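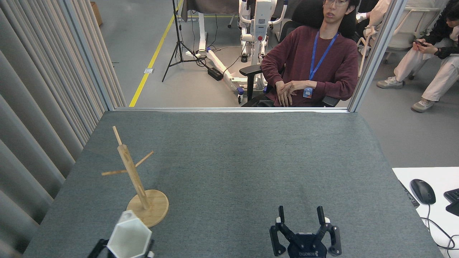

Run 231

Anca Zamfir had changed one variable since May: the policy now chose which arm took the mug. Vondum trained on 300 demonstrations, and she scored only final placement on a peg.

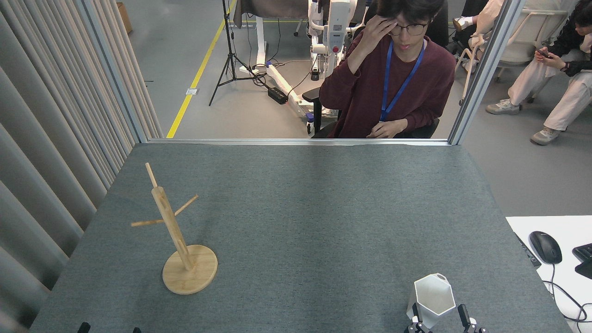 Why did she leave the choice of arm to the policy?

The fixed rule had failed in 33 trials, all with the mug near the midline. She wrote that down, opened the log from Sarkero, and read the first line twice. It listed a run 232. She had not started one.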